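Most school clubs that meet on Tuesday evenings can get by with a few folding chairs and a box of cookies. The Zarkitent club needs rather more than that, and after an hour in its room at the Girkosari community college I can tell you I'd happily have stayed for three.

The students call their project Urby, a name that covers both arms and (I think) the whole enclosure too. It began last October with 13 members and a kitty of 800 dollars, and the task they set themselves sounds so plain you might laugh: pack a bag, tidy up, put things back where they go. Try teaching it to a machine!

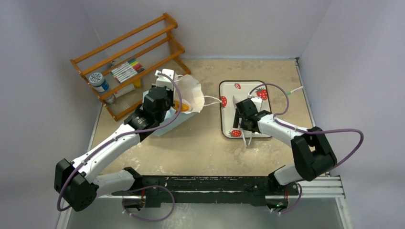

Urby at work, with one gripper at the paper bag and the other over the strawberry tray.

Paper is the hard part, I was told more than once, as a bag never crumples the same way twice. The club has logged 165 practice runs so far, every one written up by hand in a fat green notebook, and they hope to fit in 60 more before they take Urby to the Alemayehu student meet.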